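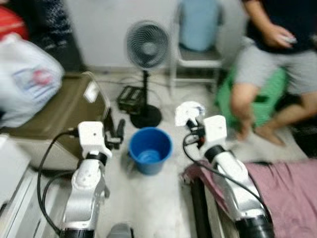 The Long Way to a Wet Cloth

Inside the small software team at Skellmont that is trying to teach a pair of robot arms to plan a household chore

There is a moment in any cleaning job that most of us have never given a thought to, and it comes when you are standing over the bucket with the cloth already in your hand. You don't think about where your elbow is. You look at the water, more or less, and down goes the cloth, and while that's happening your other hand has probably drifted over to steady the rim without being asked. I have done it thousands of times and I couldn't have told you which hand goes first until I spent a week at Skellmont, in the converted dairy where the group writes its planning software, and watched people argue about it over soup.

They argue about it because they have to write it down. Two white arms, a blue bucket on a tile floor, a crumpled white cloth in the right gripper and nothing at all in the left: to the people who work on Meng, as the planner is called, that is a very full page of open questions. Where is the cloth, really? The part between the fingers is easy enough, but the rest of it bunches and hangs wherever it likes. How wide is the bucket? Is there a fan standing behind it? (There is, a black pedestal one with a round base, and I will come back to it, for it caused more conversation than anything else in the room.)

I had come expecting to write about hands. Grippers photograph well, and readers like them. But the hands here are simple two-fingered things that open and close, and the team has no plans to make them fancier. Almost everything interesting is happening in software, on a row of monitors along the old milking-parlor wall, and so if you'll bear with me this is going to be a story about code, and about a cloth.

A planner that admits what it doesn't know

Meng started out as a motion planner of the ordinary kind. You told it where the arms were and where you wanted them, you gave it a list of solid things to stay clear of, and it worked out a path between. It was good at this. It would take a box from a shelf and put it on another shelf all afternoon long, and visitors were impressed, and the team got bored.

The trouble began when they gave it laundry and rags. A box has corners, and the corners stay where they are in relation to one another. A cloth is a different shape every time you pick it up. The old Meng dealt with this by pretending the cloth was a ball the size of an orange, fixed to the fingertips, and for a while that worked well enough that everyone was tempted to leave it alone. Then somebody tried a larger cloth, the ball became a grapefruit and then a beach ball, and the planner began refusing to go anywhere near the bucket at all. As far as it was concerned there was a beach ball in the way.

The version they run now keeps what the team calls a skirt. I liked the word right away. Around the fingers there's a firm core, the bit of fabric the planner is sure of, and hanging from that is a loose region that is allowed to touch things. It may brush the rim of a bucket. It may flop over the fingers and sit on top of them. What it may not do is go where a flop would cause real harm, and deciding what counts as real harm took up most of the winter.

I asked how the skirt gets its size and was given, in place of an answer, a very good cup of tea and a two-hour tour of the perception code. I'll spare you most of it. The short version is that a camera at head height looks down over both arms, a segmentation network picks out the pixels that look like fabric, and a second, smaller program guesses how far that fabric might swing if the arm moved quickly. The guess is remade several times a second. When the camera's view is soft or the light is poor the guess grows, and the arms slow down to suit. You can see this on the monitors as a pale cloud that swells and shrinks around the gripper, and it is oddly calming to look at, a bit like watching something breathe.

The matter of the fan

Now, the fan. A pedestal fan is a perfectly ordinary thing to find in a room, and that's the reason the team is glad to have one standing in the work area. It is also a miserable object for a depth camera. The pole is thin and black. The head is a grille, so that some of the camera's readings land on wire and some go straight through to the white wall behind, and the software ends up believing in a sort of moth-eaten disk hanging in the air.

Early on, Meng would look at the moth-eaten disk, notice that parts of it appeared to be hollow, and offer a path through the hollow parts. The path was only ever drawn on the screen, thank goodness. A later fix filled in every hole it found, fan or no fan, and that had the unhappy result of filling in the bucket. A bucket, after all, is a hole with a wall around it. For several days the planner was convinced that the thing on the floor was a solid blue drum, and it proposed to set the cloth down neatly on top of it like a lid.

The repair for that came from a separate piece of software named Grasik, which had been written for a different purpose and was lying around half-finished. Grasik keeps track of openings. It looks for rims, and when it finds one it asks whether the space inside is a place something could be put. A pail with a wide rim and a visible bottom passes easily. A fan grille doesn't. It sounds like a small thing, and in lines of code it is, but the whole team speaks of the day they joined Grasik to Meng the way other people speak of getting a new furnace. Things were suddenly more comfortable.

There are still quarrels. Grasik can find the bucket, and in good light it can find the bottom of the bucket, but it has a hard time saying whether there's any water down there. A little clear liquid over blue plastic looks an awful lot like blue plastic. I squinted at it myself and wasn't sure. The current approach is to treat the water level as unknown and let the arm find out by feel, lowering slowly and paying attention to the small changes in load at the wrist. Some on the team think this is sensible and some think it's a cop-out, and it is the sort of disagreement that I suspect will still be going when I visit again.

Two arms, one floor

If you have ever cooked in a narrow kitchen with another person you already understand the hardest thing about running two arms. Each is reasonable alone. Put them on either side of one small bucket and they want the same few inches of air.

Meng's answer used to be strict turn-taking. The left arm would freeze while the right arm moved, and then they'd swap. It was safe and it was painfully slow, and it made wringing out a cloth impossible, as wringing is a thing two hands do at once or not at all. The newer planner treats both arms as a single long creature with a great many joints, and plans for the whole creature together. That's a far bigger sum to work out. A typical plan for bringing the cloth over the rim with the free gripper standing by involves a search through 2345 candidate poses, a figure I was given so often that I began to think of it as a local landmark, and most of those are thrown away in the first blink because an elbow would be inside a wrist.

Then there are the cables. Each arm has a thick black one that loops away from the wrist in a wide curve, and those loops move when the arm moves, a beat behind, the way a garden hose does. For a long time the planner ignored them. These days they get a skirt of their own, built with the same code as the cloth's, and I found that rather lovely: a tool made for rags turning out handy for wires. It has made the arms more cautious about twisting round on themselves. A path that would wind the cable around the forearm now carries a heavy penalty, and the planner will cheerfully take a longer route to avoid it.

The empty gripper, meanwhile, has become a project in its own right. What should a free hand do? In the first builds it simply stayed wherever it had last been useful. Now it is given a waiting position, open and tipped toward the floor near the bucket's side, from which it can reach either the rim or the cloth with one short move. The team calls this loitering. There is a file in the code named loiter, and it is longer than you would think.

Somebody is always in the room

One decision I admired, and I don't think it gets enough attention when people write about this kind of work, is that the planner assumes it has company. People sit down near the arms. They cross their legs, they look at their phones, they shift a stool over. Meng marks off anything it takes to be a person, adds a generous margin, and will not plan through that margin even when the shortest path by far would graze the corner of it. If the person moves, the plan is dropped and started over.

This costs time. Watching from the desk I saw plan after plan thrown out on account of somebody stretching. The team has talked about trimming the margin and has so far decided against it, and the setting lives in a file that takes two people to change.

The room itself is left fairly lived-in, too. Boxes, bags, a chair against the wall, a bit of draped cloth at one side. Each new item is something the perception code has to make its peace with. The mauve-pink fabric near the right arm, for example, sent the segmentation network into a brief tizzy, for it had learned to look for cloth and here was a great deal more cloth than it had been promised. The fix was to have Meng remember which piece of fabric its own fingers were closed on and follow only that one. I was told this the way you'd tell a story about a puppy.

What they do at four in the afternoon

Toward the end of every working day the chatter dies down and the group gathers at the monitors for a session they call Cindside, after the tool that makes it possible. Cindside is a replay viewer. It lines up what the camera saw, what the perception code believed it saw, and what the planner decided to do about it, all on one timeline you can drag back and forth with a finger.

I've sat through a lot of software demonstrations in my life and I don't remember another that made a room go so quiet. They pick five runs, usually poor ones, and go through them slowly. Look, there, the cloud around the cloth shrinks too early. Go back. Is that the rim or the shadow of the rim? Somebody always wants to go back once more. Notes are taken by hand in a green ledger, a habit left over from before the tool existed, and the ledger is now well over two inches thick.

It was in one of these sessions that the matter of which hand goes first came up, and it was still going when the soup was served. One camp wanted the free gripper to take hold of the rim before the cloth arrived, every time, to keep the bucket from sliding on the tile. The other camp pointed out that a hand on the rim is a hand in the way, and that the cloth's skirt would have to squeeze past it. For now the planner tries it both ways and scores them, and the scores are close.

I went home that evening and, feeling a little foolish, filled a bucket in the kitchen and tried to catch myself at it. Right hand with the cloth, left hand on the rim. Then I did it again, and the left hand stayed at my side.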